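Chapter 7
Keeping a Gripper Honest: Fingers, Pads and Wrist Cameras

What you will learn in this chapter
How to inspect a two-finger gripper before a shift
How to set closing force for soft and uneven items
How to check that a wrist camera still points where the software thinks it does
How to keep a service log that the next person can use

Words to know: parallel gripper, stroke, backlash, closing force, hand-eye calibration, slip test

Most people fall in love with robot arms by watching the arm. Fair enough, the arm is the part that swings! But spend a few weeks looking after a working cell and your eye starts drifting down to the last few inches, where the fingers are. That is where the machine meets the world, and it is where most of the small, fixable, deeply interesting problems live.

In Chapter 6 we followed Ruxandra Tănase as she bolted down and leveled the arm in the Haston training cell. We stay with the same cell here. The arm is mounted, the cables are dressed, the safety stops have been tested, and now somebody has to look after the hand. At Haston that job belongs to Fulgencio Nava, who keeps a gripper notebook going back to his first December on the job. We will borrow from it often.

7.1 A gripper is a machine of its own

A parallel gripper looks simple. Two fingers move toward each other, stay square to each other, and stop when they touch something. Inside, though, there is a motor or an air cylinder, a linkage or a screw, a pair of guides, and usually a sensor that reports how far apart the fingers are. Each of these wears at its own pace. The guides pick up grit. The screws holding the fingertips work loose. A finger that has taken a knock may sit a hair out of line, and you won't notice until it starts dropping thin parts.

The Haston cell gets a short check every 200 cycles and a full one every 600. The short check takes 2 minutes once you know it:

Close the fingers on nothing and look along the seam. It should be narrow and even from top to bottom.
Wiggle each fingertip by hand, with the power locked out. Any click or play goes in the log.
Wipe the gripping faces with a dry cloth.
Open and close 12 times at slow speed and listen.

Listening sounds like a strange thing to put in a textbook, but try it. A healthy gripper makes the same sound each time. A dry guide adds a faint scrape near the end of the stroke, and once you've heard it you will pick it out from across the room.

7.2 Soft, frayed and floppy things

Metal blocks are kind to a gripper. They are stiff, they have flat sides, and they don't change shape when you squeeze them. Cloth, cord and leather are much more fun. A rope flattens under pressure, so the fingers keep traveling after first contact, and a force setting that is perfect for a block can be far too weak or far too strong.

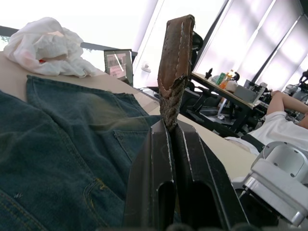 Start low and work up. Set the closing force at the bottom of its range, close on the item, then raise the arm a hand's width and hold. If the item slides, add one step of force and repeat. This is the slip test, and you will run it in Lab 7A on three materials of your choice. Write down the finger position as well as the force each time - with soft items the position often tells you more.

Watch for stray fibers, too. Anything that sheds will leave fuzz on the gripping faces, and fuzz is slippery. Nava's notebook has a whole page on this, headed simply "Wipe it again."

7.3 Where the camera comes in

A camera at the wrist travels with the hand, so even a slight shift in its bracket throws off every pick that depends on it. Before we get to the calibration steps, turn to your own cell and find the bracket screws. Check each one against the torque listed in the maker's manual, mark it with a paint pen, and enter the reading on the first line of your log.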